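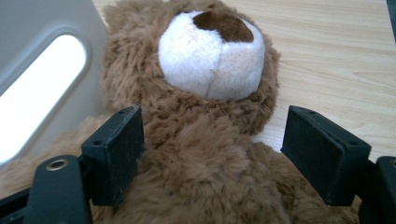
Bears and other soft toys: the Clendlow shelf

Gallery 26. Last updated Sunday, March 1, 2026

The bears on this page belong to the soft toy shelf at Clendlow. There are 78 toys on the shelf at present, most of them bears, and they are added to the gallery one at a time as they come down to be brushed and checked. New pages usually go up between now and August.

Brown bear, no. 724
Plush, with long caramel and tan fur that goes darker brown between the tufts. The muzzle is short, smooth, cream-white fabric with a seam running down the lower middle, and the nose is dark chocolate brown. Shelf list name: Ulonitz.

The fur on this one clumps easily. We use a wide-toothed comb on the body, working from the ends of the fur inwards, and keep the comb off the muzzle altogether. A pale muzzle is better wiped with a cloth that has been wrung out well, then left to dry away from the radiator.

There is no maker's name in our notes for no. 724. If you have a bear with the same white muzzle and a label still sewn in, please send the wording on the label through the contact page.

Still to be added
No. 758, a rabbit listed as Kavuseo, is waiting for a new ear seam. The small bear listed as Intarasuk will follow once it has been brushed.

Toys can be seen at Clendlow by arrangement. Please do not post toys to us without writing first, as shelf space is short.

Back to gallery 25 | Shelf list | Contact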